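Segmenting floor-wiping demos recorded from a head camera: where does one episode end?

Posted in: Data collection and labeling
Tags: egocentric video, episodes, contact tasks

gridpoint_k

We are collecting first-person demonstrations of household cleaning for a policy that will later run on a two-arm mobile base. The current batch is floor wiping by hand with a cloth. The set holds 1,477 clips so far, recorded with a head camera only, no gloves and no wrist cameras. Hand pose is estimated afterward with the tracker in Virex.

The problem is segmentation. The task sheet says "wipe the floor near the sofa," and one recording contains many strokes, pauses and changes of position. Our two labelers disagree on where to cut. One cuts at every lift of the cloth, the other only when the person moves to a new area. A second problem is the free hand. It spends most of the time planted on the tile, and I don't know whether to label it as idle or as support.

Typical material, right hand on the cloth and left hand on the floor: 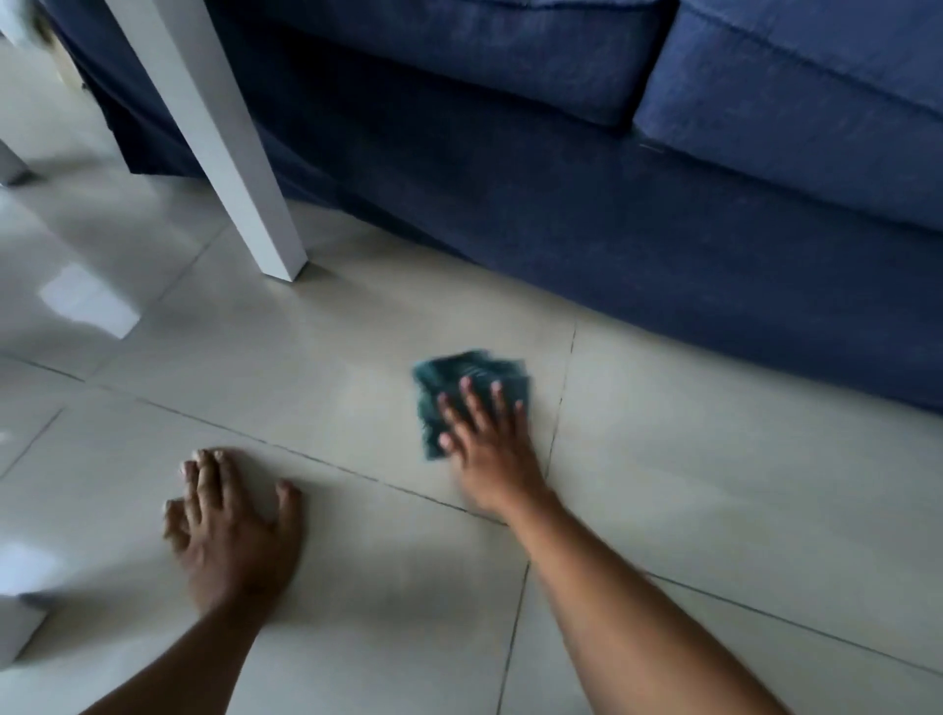 What we have tried

1. Cutting on wrist speed. It fails at stroke reversals, where speed drops to near zero with the cloth still down.
2. Cutting on cloth lift, judged by eye. Slow, and the labelers agreed on 82 of the first 700 cuts to within five frames.
3. Fixed windows. Easy to produce, but the text labels stop matching the content.

Sampling is 16 frames per second after downsampling. Any advice on a rule that can be written on one page would help.

Ziritum_user

Use two levels and stop trying to make one level do both jobs.

Level one is the area. Start it when the cloth first touches the floor in a region, end it when the person shifts the knees or the supporting hand to reach a new region. This level gets the text label. Level two is the stroke, with no text, only start and end times. Strokes end at a reversal or a lift. You can generate stroke candidates from the wrist track and have a person correct them, and that goes much faster than marking from zero.

For the free hand, label it support whenever the palm is down and the body leans over it. Keep idle for a hand in the air or on the thigh. The distinction matters if the target has two arms. A model trained with "idle" on those frames has no reason to keep the second hand where the demonstrator had it. If your base carries its own weight, you may decide to mask that arm in training, but make the decision in the loader and leave the label alone.

Your five-frame tolerance is also tight for a moving cloth at that rate. Look at how soft the cloth outline gets during a stroke:
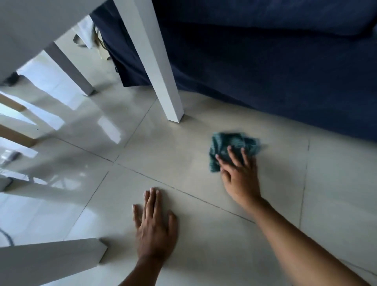 Can I keep clips in which the hand tracker drops out for a few frames?

Keep them if the gap is short and the hand is on the cloth before and after it. Interpolate the position, set the confidence to zero over the gap, and store the raw track next to the filled one. Cut the clip if the gap covers a reversal, as the interpolated path will shorten the stroke.

One more item on tolerance. Measure agreement on area boundaries and stroke boundaries separately. I would expect the area numbers to come out much better, and you can then spend the review hours on strokes only.

okeke_rig2

just record more. we did table wiping with the Okeke headset and didn't segment anything, trained on random chunks and it was fine. floor might be different because of the leaning, not sure

gridpoint_k

Thanks. We relabeled a small part with the two-level rule and the disputes are now mostly about strokes, as predicted. Random chunks were tested in March on the Gronton baseline. The policy kept wiping after the area was covered, so I would like to keep explicit ends.

Still open: whether turning the cloth over counts as a lift or as its own segment. For now it is marked as its own segment with the tag "regrasp."

Ziritum_user

Own segment. Merge it later if the counts are too low to train on.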